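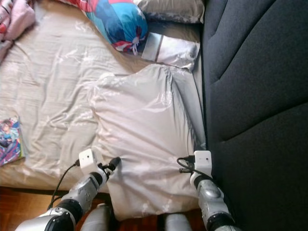

The large white pillow, with both arms on it.

A visit to the robotics club at Geraghty College

In February I had the chance to visit the student robotics club of Geraghty College. I teach electronics at a technical school in Brakow, and we want to open a similar club for our older pupils next year. My director agreed to pay the train, the hotel I paid myself. I write this report mainly for my colleagues, but perhaps it is useful for other teachers who have the same plan.

The club has 26 members. Most of them are in the second year of engineering, but there are also students of textile design and one from nursing, which surprised me at first. After I saw the project I understood better why they came. The club works this year on only one subject: a robot which can tidy a bedroom. They call the robot Pulis. I asked where the name comes from and received different answers from different people.

Arrival and the workshop

Malachy Kinsella met me at the gate at nine in the morning. He is responsible for the club from the side of the college, and he had prepared a visitor card and a very strong tea. We began in the workshop, where the members solder, print parts and have long discussions about cables. On the wall is a list of broken things, with the name of the person who will repair each one. I liked this list very much and I have already made one for our own laboratory.

The workshop is smaller than I expected. Kinsella explained that the members do not use it for tests. At the start of the school year they practiced on a table with small towels, and the results looked good. Then they brought the robot to a real bed and almost all the programs had to be written again. On a table, the arms always come from a convenient side and the cloth is small. A bed is low and wide, and the cloth hangs over its edge. So the club asked the college for a furnished room, and they have used it since then for all the practice.

The bedroom

The room is on the ground floor of the old residence. It has a parquet floor, a bed, and upholstered furniture which stands directly against the bed, so the robot cannot simply drive around it. At our school somebody would surely move the furniture away to make the exercise easier. The members decided to leave it, as in many small apartments the furniture stands exactly like this.

On the bed there are pillows of several kinds, a sheet with a slight shine, and blankets which are thrown down in a different way before each attempt. The pink one with the cartoon bears is the favorite of the members and, according to them, the worst enemy of the software.

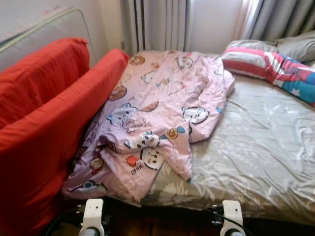 I asked why it is so difficult, and Kieran Heffernan, who writes the vision part, took time to answer me properly. A blanket which lies in a heap has no fixed shape. The program must decide where is the edge and where is only a fold, and with a busy print the two can look almost the same. The satin fabric gives another problem. It reflects the light from the window, and a reflection moves when the robot moves its head. In the morning and in the afternoon the same sheet can give different results, so the members write down the time of day for every attempt.

A person also drives the robot by hand for a part of the day. The members take turns at this, and the movements are recorded, so the software can later learn from them. I was allowed to try. I can report that it is much harder than it looks! I wanted to take the corner of a pillow and I closed the fingers on nothing, three times one after the other. The nursing student stood next to me and gave the advice to go lower and to come more from the side, the same as she does when she changes a bed with a patient in it. With her advice I got the corner.

The pillow exercise uses both arms. The robot takes the two lower corners of the pillow, lifts, and puts it down toward the head of the bed. The order of the movements is discussed a lot. One half of the group wants to straighten the pillow first and then move it, the other half wants the opposite. When I was there they tested both ways, and the discussion continued during lunch and was still not finished when I left.

For the work close to the cloth there is also a camera near the gripper. Heffernan showed me on the screen how the fingers look from this position. The view is quite narrow, but he said he trusts it more than the head camera in the last moments before a grasp, when the arms may hide the cloth from above. The fingers are black and shiny, and the light makes strong white spots on them. He would like to have a matte cover, but the design students have not yet found a material which stays in its place.
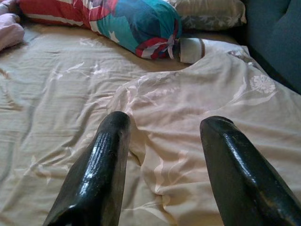
The Grinonov Cup

All this work is a preparation for the Grinonov Cup, a competition for student teams with household tasks. Each team receives an unknown room and has a short time to look at it before the start. The judges give points for the bed, for objects put back in their place, and they take points away if something falls on the floor. Last year the club went there with a different robot and came home early with a burned motor driver. They speak about it quite openly, and the driver lies in a glass jar on the window sill of the workshop.

I stayed in the bedroom for more than two hours, much longer than was planned. I missed for this reason the presentation of the college laboratories, and I apologize again to the colleague who waited for me there.

Practical notes for our school

The club meets on two afternoons per week, and before the competition also in the evening. Members keep a paper notebook next to the robot. I asked about a digital one and was told they had it and that it was always empty.

Textiles are cheap, and they should be ugly and different from each other. Kinsella recommends to ask the families of the pupils for old bedding. We should ask early for a room with a door that can be locked, because after each practice the furniture must stay as it was.

The emergency stop is always in the hand of a second person, never the one who drives. New members do only this job in their first weeks.

The college is ten minutes on foot from the station, the street goes uphill. Kinsella has promised to send me the list of parts and the form they use for the attempts, and I will put both in the shared folder of our department when they arrive.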